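# Vollis two-arm kit on the office trial plan — anyone else had one in?

**mmakris**

We've had the Vollis on trial since Monday and I've been putting off writing this up until I'd calmed down a bit, because my first two days were all swearing and my third was all grinning. I look after the shared floors in a mid-sized office (desks, kitchenettes, a lounge, far too many bins) and the deal is you get the base, both arms, the standard grippers and a set of learned tasks. Ours came with bin liners, cup collection and cushion straightening. You pay for the month and send it back if you hate it.

Setup took me a morning. The manual is written for somebody cleverer than me, but the support line is good and I got the same woman twice, which I liked. The tablet app is ugly and quick, and I'll take that over pretty and slow any day.

So far the cups are brilliant, the cushions are fine, and the liners are where all the fun is. Happy to answer questions!

**Camenzind_E**

What are they charging for it now? We were quoted last December and I nearly fell off my chair.

**mmakris**

I'm not supposed to post the price, sorry, it's in the trial paperwork. Less than Brelex wanted for theirs and you get the second arm included, if that helps.

**Camenzind_E**

It does, ta. We went with Brelex in the end, one arm, and I regret it every single time there's a bag involved. You can't open a liner with one hand. I can't, and I've got a thumb.

**zawadi.m**

I'll be the miserable one then. We had the Vollis for a month and sent it back. Cups were good, agreed. But with liners it managed 80 out of 100 over the trial (I kept a tally on the whiteboard, my manager wanted a number) and the other 20 were a person walking over to finish the job. By the end people were changing the bins themselves before it got there, so what was I paying for?

Also the thin bags. It'll pick one up happily enough and then it can't find the opening. Stood there rubbing a bag together like a man at a supermarket.

**mmakris**

Ha, yes, I know that exact pose. Which bags did you use though? The support woman told me to get off the flimsy ones straight away and the difference was huge.

**zawadi.m**

Whatever the cleaners had in the cupboard. And that's my point really, if I've got to buy special bags it should say so on the box.

**areti_nik**

It does say so, page 10 of the setup guide, in a grey box under the bit about lighting. I only know because I rang up to moan about it and got read the page. Agree it should be a lot more obvious.

I'm with Marina on this one, we've kept ours. Two things that helped us:

- Stuff the folded liner in the gripper by hand for the first few goes, so it starts with a decent hold. You can turn that off later.
- Do the open-topped bins first and leave the pedal ones until you trust it. Pedal bins are a separate task and you need the lid add-on.

**zawadi.m**

Another add-on, lovely.

**M_Robles**

Can I ask about floors? We're looking at this for Drodholm (the new building, all carpet) and the sales chap from Mitsotakis-Vlachou says it doesn't mind carpet at all. They're the reseller round here so he would say that.

**mmakris**

No bother on ours and it's short pile all through. It did sulk over the thick rug in reception, so I rolled the rug up and that was that. I wouldn't want it anywhere near a long fringe.

**Camenzind_E**

Ours (the Brelex) eats fringes. Ask me about the director's office. Actually don't.

**M_Robles**

Noted! And how long does one bin take? He was vague.

**mmakris**

3 minutes on a good go, start to finish, and I've seen it take 10 when it drops the bag and has to start over. So if you're comparing with a person you'll be disappointed, we're all much faster. I set it going after everybody's left and don't stand there watching — well, I say that, I've watched it loads.

**zawadi.m**

10 minutes for one bin. I rest my case.

**areti_nik**

But who's in a hurry at eight in the evening? Mine's done by the time the alarm goes on. Different building, different needs, I suppose.

**M_Robles**

Marina, would you keep it past the month? And have you got anything showing it on liners? My boss likes a picture.

**mmakris**

Leaning yes, if they'll throw in the lid add-on, and I've told them as much. The liner task is what I'd judge it on if I were you, so ask for that one in your demo and don't let him fob you off with cups. Watch what the bag does once it's in the gripper. Ours is the blue see-through sort, all bunched up in the left hand, and the bin I'd start you on is the little black mesh one by the armchair, open at the top so there's no lid to argue with. The one with the yellow lid over by the wall is a pedal bin, so that's add-on territory, same as Areti said. Give me a shout once you've had your demo, I'd love to know how Drodholm gets on with it.

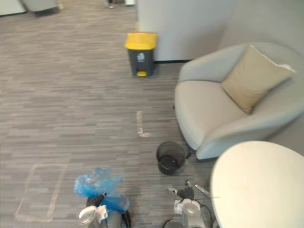
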